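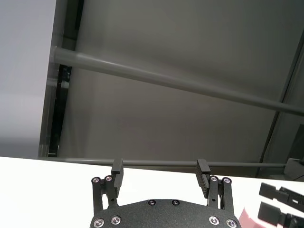 The white tabletop, with the grey panel behind it.

Sarkstead Cups – read me first

Hello, and thanks for downloading! Sarkstead Cups is a set of 398 short clips of a cup being moved about on a white table, and I put it together over most of June. I wanted something dull on purpose (one table, one cup at a time, the same background) so that anyone sorting through it can concentrate on where the cup is and which way up it's meant to be.

What's in the folders

The clips are split by task. "place" has cups set down near the middle, "edge" has cups close to the side of the table, and "turn" has cups being stood the right way up. The edge folder is the smallest, with 99 clips, and it's also the one I'd look through by hand before you use it. A cup that near the side can be half out of view in one camera and perfectly clear in another, so go by all the views before you decide on a label.

Every clip has a one-line note in notes.txt. I wrote those late in the evening and the spelling wanders a bit, sorry. "Midle" is middle.

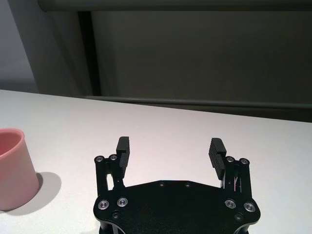
Hendrik Mokgethi wrote to ask whether the colour words in the notes could be trusted, as he'd found "pink", "coral" and "red" all used for what looked to him like one cup. Fair point! I typed whatever it looked like on my screen at the time. If you need tidy colours, lump those three together – I've started a cleaned-up list called colours_fixed.txt, but it only covers the first 50 clips so far.

Things to watch out for

The tabletop comes out very bright in some views, so pale marks on it can vanish. Shadows round the base of a cup are soft and easy to mistake for part of the cup if you're drawing outlines in a hurry (I did, and had to redo some 20 of them). I draw round the rim first, then down the sides, and leave the shadow out altogether.

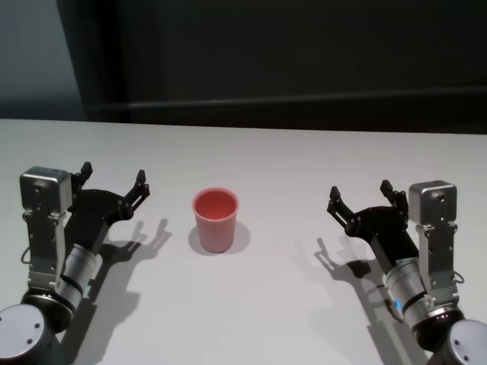 Versions

Citico is the first release and has the old folder names. Kurketti is the current one, with the notes included. Please use Kurketti unless you're repeating something you already did with Citico. If you spot a clip in the wrong folder, send me its number and I'll move it in the next version.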